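Print this page | E-mail this page

Speaker notes: Buying two arms when you budgeted for one

(Slide 1. Say hi, water, slow down!)

So I run equipment planning at Relten, and in January I had to go ask for money. I love robots and hate spreadsheets, so bear with me.

(Slide 2, the quotes)

We got 4 quotes. Novska was cheapest by a mile until you opened the second page, where grippers, cables and mounts all turned out to be extras. Bumness put everything in one number, which I liked a lot. Read page two, folks!

(Slide 3, small stuff)

My favorite line in the whole budget is fingertip pads at 981 dollars. I had put down zero. Then there's the boring pile: 1000 paper cups, a box of pens, label tape. Cheap, sure, but put it in the plan or you'll be buying it on your own card (ask me how I know).

(Slide 4, one arm or 2?)

Big fight over this one. A second arm doubles the spares and eats table space, and I still say buy the pair together if your jobs need two hands. Pens and cups are the kind of job I mean.

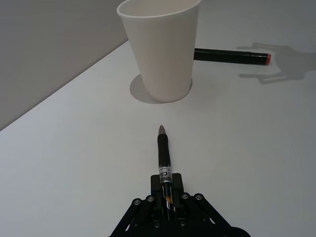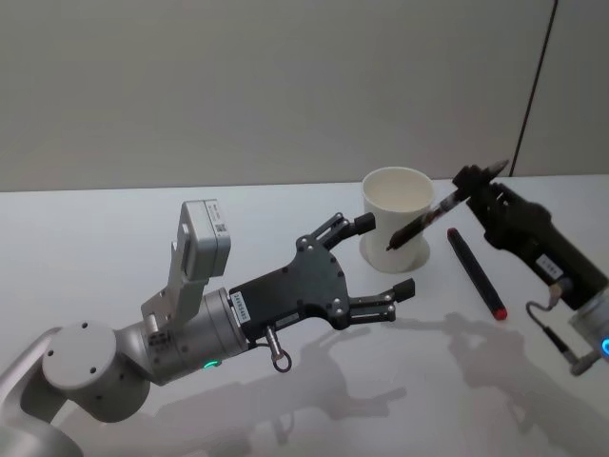 (Slide 5, timing)

Order the table first. Ours came after the arms and they sat in crates in the hallway. Also get training days written into the quote. Lobo threw in 2 when I asked, and I nearly didn't ask.

(Leave time for questions. Put the cost sheet back up.)

Related items
Lease or buy? A worksheet
What goes in a spares kit
Measuring your room before delivery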